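March, 7:40 a.m.
Posted by the author of Floor Notes

Continued with the study. The floor is dark brown wood with a gloss finish, and it shows every caster track. Moved the black office chair to the window side at 7 and dry-mopped the whole width before touching anything with a damp cloth.

Gap between the desk legs measures 204 cm at the wall and 191 at the front, so the Trirno mat will not lie square. Left it rolled in the hall. Tolisine cleaner diluted at five caps to the bucket, applied along the grain. Slight haze near the radiator, buffed out on the second pass.

Chair next. Armrests wiped, seat vacuumed, tilt bolt tightened a quarter turn. The squeak remains on the left side. 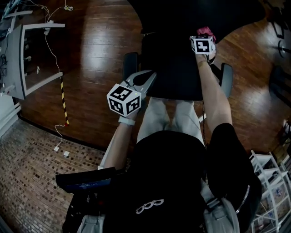

Do hard casters mark a gloss floor? Over time they do, and soft-tread casters slow it down considerably.

Priced a set from Rosteo, roughly the cost of the mat. Will order after measuring the stem diameter. Baseboards still to do.

3 comments | 2 shares
Back to top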